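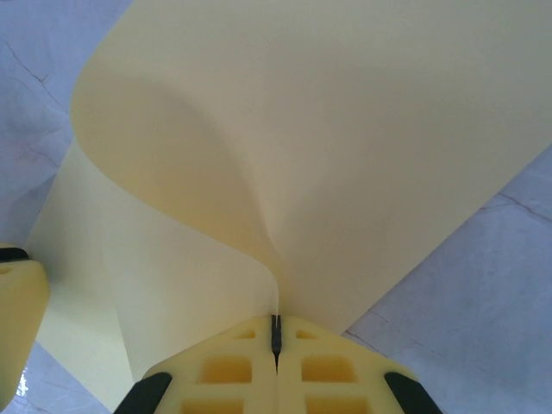
Chapter 4

Handling Large Sheets

I ruined my first big sheet of good paper before I had made a single cut in it. I was 19, I had been at the Likbridge bindery for two days, and Norbert Mikuš asked me to bring him a sheet from the drawer. So I reached in, pinched it by the nearest edge and pulled it up into the air like a dish towel. By the time I got to his bench it had a little crease shaped like a half moon right where my thumb had been. He held it up to the window, tilted it until the mark caught the light, and then wrote the price on it in pencil and pinned it over my bench. It stayed there until December.

I still think about that sheet when I teach the Wednesday class, and I still see people do the very same thing (usually while I'm in the middle of telling them not to!). So before we get to folding, scoring or cutting, we're going to spend a whole chapter just picking paper up and putting it down again.

Why a sheet curls when you lift it

A small piece of paper will put up with almost anything. You can hold an index card by one corner and it stays flat, more or less, all by itself. A big sheet is another animal. It weighs more, and all that weight is hanging a long way from your fingers, so if you hold it in one spot the rest has to go somewhere. One side rolls over on itself, another swings out flat, and the part right next to your fingers gets squeezed into a bunch of tiny folds.

The rolling part is mostly harmless. Paper loves a big, slow curve and will usually relax out of it once it's back on the table. What you have to worry about is the small stuff near your grip. A tight bend breaks some of the fibers, and broken fibers don't mend. You can press a sheet like that under boards for a week and the mark will still be there when the light comes in low from the side – ask me how I know.

If you want to feel the difference, take a sheet of cheap newsprint and lift it by the middle of one long edge. Let it flop. Then lift a second one by two opposite corners, diagonally, so it hangs between your hands in a loose U. It'll feel so much calmer! That U is the shape you want for nearly everything in this book.

Which way is the grain?

Most machine-made paper bends more easily in one direction than the other, and we call that the grain. Lay your sheet on the table, roll one edge over toward the other without creasing it, and bounce it lightly with your palm. Turn the sheet and try the other pair of edges. Whichever way pushes back less, the grain runs parallel to that roll. When you carry the sheet, try to let the U follow the easy way.

Heavier papers make this very obvious. The 300 gram stock we use in Chapter 6 will practically argue with you if you bend it against the grain, and lighter papers just sort of shrug, so practice on something heavy first.

What you need for this chapter

Newsprint or other cheap paper, large sheets, as many as you can stand to wreck
Two sheets of heavy paper, 300 gram
A clean table bigger than your paper
A clean, dry cloth for your hands
A soft pencil

Exercise 4.1 Lifting and turning

Wipe your hands. Slide a sheet of newsprint toward you until one corner hangs over the table, take that corner between the flats of your fingers, and reach across for the opposite one. Lift both together. Walk to the far end of the room and back, then lower the belly of the U onto the table first and let the corners follow. Do it ten times, then check the sheet against a window and circle every mark you find in pencil.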